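2020-02-18

Orent opens refitted practice and meeting room at Tapia

Orent has finished refitting the practice and meeting room on the second floor of the Tapia building. The room is open for bookings from local music groups, evening classes and small firms.

The work began in November and covered 84 square meters. Perforated acoustic panels now line the wall, and the old folding tables have been replaced with wooden ones. The design was drawn up by Lilby, a firm that has worked with Orent on 2 earlier rooms in the same building.

"People who used the old room told us the same thing again and again -- they could not hear each other," said Karla Trujillo, who manages the building for Orent. "A speaker at one end of the table had to shout. We asked Lilby to deal with the sound first and the furniture second."

The panels were made to order by Dranavura. A total of 156 were delivered, including a small number of spares that will be kept in storage at Tapia. They can be taken down one at a time for cleaning or repair.

The tables have light brown tops with a faint horizontal grain. A long, thin metal rail runs along the far edge. 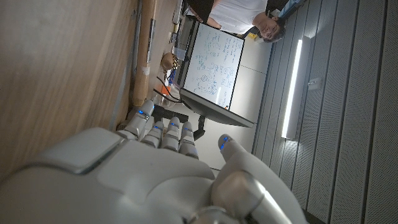 The room seats 14 people for a meeting. Groups that need more floor space can ask for the tables to be moved to the side before they arrive. Food is not allowed in the room, but drinks with lids are fine.

Bookings are taken in blocks of two hours, mornings and evenings. Groups that held a regular slot before the refit will keep it if they confirm with the front desk by the end of the month. Open slots will then be offered to new groups in the order they applied.

Work on the smaller room next door will start later this year -- Orent will announce the dates once they are set.

Press contact: Karla Trujillo, Orent, Tapia building, front desk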